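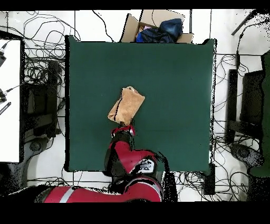 How to Check a Band Reunion Rumor Before You Spend Money on It

March 7, 2018
Filed under: Music, How-To

Every few months a band that swore it was done forever gets "confirmed" for a reunion by a website you have never heard of. The headline gets copied by bigger sites, the fans lose their minds, and by dinner people are booking hotel rooms. I have fallen for this more than once. The worst was the Mustden reunion, which had a venue, a poster and a ticket page, and did not have Mustden.

What follows is the routine I use now. It takes an evening at most. You need a browser, some patience, and a willingness to be the dullest person in the group chat.

Step 1. Find the first version of the story

Skip whatever article your friend sent you. Scroll down until you hit the phrase "according to" and follow that link. Then do it again on the next page, and keep going until there is nothing left to click.

With Mustden, the trail went through four music blogs and a radio station and ended at a fan forum, where a person with no profile picture said they had "heard from someone at rehearsals." That was the whole source. Each site along the way had dropped a little of the doubt. The forum said "might." The first blog said "reportedly." By the time the radio station had it, the guys were back in the studio.

If the links go in a circle, with site A crediting site B and site B crediting site A, close the tab. You're done.

Step 2. Read the quote, if there is one

Music press loves a maybe. A drummer on a podcast gets asked if the old band would ever play together again, says "never say never," and the headline is that he has opened the door to a reunion. He hasn't opened anything. He was being polite to a host who had asked him the same thing last time.

Look for a quote that contains a verb in the future tense and some kind of detail. "We're playing in June" is a claim. "I'd love to, if the stars align" is a person filling air. "We've been talking" is slightly better than nothing, though bands with shared publishing talk all the time, usually through lawyers.

Check the date of the interview too. Old quotes get warmed up and served again whenever a record has an anniversary coming. Search for the exact wording in quotation marks and see what the oldest result is.

Step 3. Look at what the members are doing

Go to each member's own page, the one they or their label run, and look at the calendar. If the singer is booked solo on a different continent the same week as the big comeback show, somebody is wrong, and it probably isn't the singer's own tour page.

Do this for all of them. A "reunion" with one original member and a bunch of hired hands is legal, and common, and the poster will not mention it. Sometimes the person who owns the name is the bass player from the second record. You may still want to go! Just know what you're paying for.

Don't read too much into social media. A wiped profile or a cryptic black square can mean a reunion. It can also mean a greatest hits package, a line of hot sauce, or a new intern with the password.

Step 4. Call the venue

People hate this step and it is the most useful one. Find the venue's phone number on the venue's own site and call the box office. Ask one question: "Do you have a show on sale for this date, and who is the ticket seller?"

Box office staff will not gossip with you, and they may say they can't comment on unannounced shows. Fine. What they will do is tell you if the room is already taken by something else. The Mustden show was supposed to be at the Drukirstead Pavilion. When I finally called, I was told there was a home and garden expo that weekend and that I was far from the first caller to ask.

Check the size of the room while you're at it. The fake poster promised 3,000 seats. The Pavilion's own page lists 2,750. A promoter knows the capacity of the building they've rented, down to the last folding chair, since that number is the entire business.

Step 5. Examine the poster

Fan-made posters can look great, and some look better than the official ones. So design quality tells you nothing. Look at the small print.

A real poster usually carries a promoter's name, an age limit, and a ticket seller. A fake one tends to have a large picture, a date and a web address you've never seen. Run a reverse image search on the photo. With Mustden the band shot turned out to be a press picture from the farewell tour with the color drained out of it, which I suppose was meant to look mature.

Look at the support act as well, then go to the support act's page. A small opening band that has landed a slot on a huge reunion show will be yelling about it from every roof it can find. Mustden was supposed to be supported by Yang, a duo that posts about everything, lunch included. They hadn't posted a word.

Step 6. Be rude about the ticket page

Here's where money starts to move, so slow down.

The page I was sent was on a site called Drivar, which described itself as a "fan-first access platform." I still don't know what that means. What I can tell you is how it worked. You paid a $70 deposit to hold your place in line for a presale. The deposit was "refundable as credit." The credit could be spent on other Drivar events. There were no other Drivar events.

Read the terms before you enter anything. These are the words that make me leave:

"Registration fee." Official presales often ask for an email address or a fan club code. Paying merely to stand in line is a different animal.

"Speculative" or "subject to availability." The seller doesn't have the ticket. They are hoping to get one after you've paid for it.

"Event details may change." All events can change, and a normal seller has a line about that too. Check whether the page also says what you get back when it happens. Drivar's did not.

"Powered by," followed by a name with no working link.

Then go back to what the box office said. If the venue names one seller and your link goes to another, you are on a resale site or something worse, no matter how nice the countdown clock is.

Step 7. Wait 2 days

I know. The whole machine is built to stop you from doing this. There's a timer on the page, a bar that says tickets are almost gone, and some guy in the comments claiming he just got front row.

Wait anyway. A real reunion by a band big enough to cause a rumor gets announced everywhere at once, by the band, the venue and the promoter, with matching dates. You won't miss it. You may miss the very first presale, and yes, that can cost you a better seat. I'd take a bad seat at a real show over the alternative I ended up with, which was a credit I couldn't spend and an expo where I could have bought a gazebo.

If the story is junk, the wait usually shows it. The original post gets edited. The bigger sites quietly add an "update" at the bottom and leave the headline alone. A publicist puts out a line saying the report is inaccurate.

A word about that last one. Denials aren't proof either. Publicists deny things that later happen, often on a schedule. If everything else checks out – calendars clear, venue dark on the right night, support act suspiciously quiet – I'd treat a denial as a reason to hold on to your money a bit longer and keep looking.

If you already paid

Contact your card company first and the seller second. Say the event isn't listed by the venue, and send a screenshot of the venue's calendar for that date. Save the ticket page as a file before it disappears, along with the confirmation email and the terms. Mine were changed the day after I complained, and I was glad I had the old ones.

Cancel any hotel while the free window is still open. Don't sell your "place in line" to another fan, even at a loss.

I did get my deposit back in the end, through the bank. Drivar never answered. Their page still says the Mustden presale is opening soon.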